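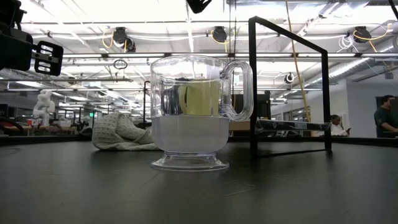
Figure 1. Clear vessel with a cloudy liquid in the lower bowl, on the tabletop at Saltdale.

Tanano: Handling Rules for Two-Arm Tabletop Work
Progress report to the Nuchit fund, second reporting period
Prepared by Neema Mrema, Runside
3 July 2025

12 shares | 3 comments

1. Status

Work packages 1 and 2 are complete. Work package 3 (site rules) is in draft and has been applied at Saltdale since the start of the period. Work package 4 (external review) has not started and is scheduled for September. Spending is within the approved budget lines. No change to scope is requested.

2. Work in the period

The main output is version 0.4 of the handling rules. The document covers four subjects: object preparation, workspace boundaries, stop conditions and record keeping. Version 0.3 was written before any site had used it, and several clauses did not survive contact with daily operation. Those clauses have been rewritten or removed. A change list is in Annex A.

Saltdale logged 980 sessions under the draft rules. Of these, 134 were stopped by the operator before the planned end. The stop form used in version 0.3 had one free-text field, and the entries could not be sorted reliably. Version 0.4 replaces it with a fixed list of stop reasons and a short comment field. The earlier forms have been recoded by hand by Imani Mussa, and a second reader is checking a sample.

3. Object preparation

3.1 Vessels with liquid. Version 0.3 treated all drinkware as one class. Version 0.4 separates vessels by content: dry, or holding any amount of liquid. A vessel in the second class must be entered on the session sheet with its content before power is enabled, and the fill level may not go above the widest part of the lower body. For footed vessels such as the one in Figure 1, the reference is the seam between the bowl and the straight wall. An absorbent cloth must be within the operator's reach. It may lie on the tabletop if it is entered on the sheet as an object.

3.2 Transparent objects. Clear plastic on a dark surface remains the hardest case for the person setting up the table. Operators at Saltdale reported that small clear cups and bags were missed during the pre-session check more often than any other item. The check now requires the operator to touch each listed object in turn and say its name. This adds time to each setup. We consider the cost acceptable.

3.3 Object register. The register now has 446 entries. Each one carries a class, a material where known, and a note on damage. Items with cracks or sharp edges are withdrawn.

4. Workspace boundaries

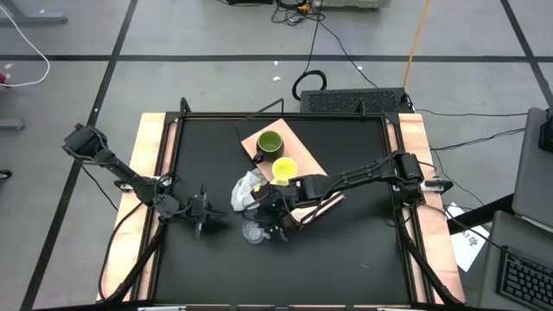
Photo: Runside / Tanano project

The rules assume two arms on one table, mounted on opposite sides, with a shared middle zone that both grippers can reach. In version 0.3 the middle zone was defined as a fixed strip. This was too narrow for layouts in which a board is set at an angle and carries several objects - both arms then work over the same few items from different directions. The zone is now defined by the objects present: any area within one open gripper width of a listed object counts as shared. While one gripper is closed on an object in the shared zone, the other may move there only at reduced speed.

Floor marking is covered for the first time. Tape lines are accepted as a boundary where no physical barrier is fitted, provided that the site plan states what each line means. At present the draft does not say how worn tape is to be judged, and a clause is being written.

Cables crossing the floor between a table and an operator desk are an open item. Draft clause 6.2 calls for a cover or a fixed route. Saltdale has asked for a transition period, and we support the request. Loose paper on the floor is handled under general housekeeping and has no clause of its own.

5. Record keeping

Session sheets are kept on paper and entered weekly. The archive holds more than 3,000 pages, including sheets from before the project. Retention time has not been agreed. Two options are set out in Annex B, and we ask the fund for a preference.

6. Deviations and risks

The second trial site has not been confirmed. If it is not in place before the external review, the reviewers will have data from Saltdale only, and the boundary clauses will carry a note to that effect.

Operator training is one session behind plan. The missing session concerns stop conditions and will be held after the new form is printed.

7. Next period

- Issue version 0.5 with clauses on tape wear and cable routes.
- Finish the second reading of the recoded stop forms.
- Send the draft to external reviewers in September.
- Confirm the second site, or report formally that there is none.

Annexes A and B are sent separately. Questions on the stop forms should go to Imani Mussa, all others to Neema Mrema.

3 comments | Share this report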